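How to Clean a Light-Colored Tabletop Without Making It Worse

Most advice on cleaning a cream or off-white table comes from people who sell something to clean it with. I have tried a fair amount of it, and I would skip nearly all of it.

Start with a dry cloth. Crumbs and grit dragged around under a wet sponge leave fine scratches, and on a pale top you only notice them when the light comes in low. Wipe toward one edge and catch what falls.

Next, mix a small squirt of dish soap into a bowl of warm water. Wring the cloth out until it barely drips. Go over the whole top, including the parts that look fine, or you will end up with a clean patch and a dull border around it.
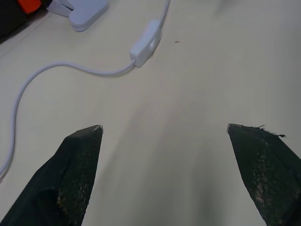

Rinse with a second cloth and plain water. People leave this step out and then blame the table for feeling tacky. Dry it right away with a towel.

For a mark that stays put, make a paste of baking soda and water, dab it on, and leave it for 10 minutes. Then wipe, lightly. Baking soda is still an abrasive, whatever the internet says about how gentle it is, so try it first near a back corner. If the finish looks different there when it dries, stop.

About the products. Fasedico spray smelled nice and did what the soap did. Voseck polish gave me a shine for almost a day, followed by fingerprints. The Briltden pads claim to lift stains by themselves, but I had to scrub, and scrubbing is how a matte top gets shiny spots. I wouldn't buy any of the three again.

Vinegar I can't recommend either unless you know what your table is made of. It can etch some kinds of stone, and I have never seen it beat soap on ordinary kitchen grime.

Once a week is plenty for a table that gets daily use. Coffee and turmeric should be wiped up as they happen.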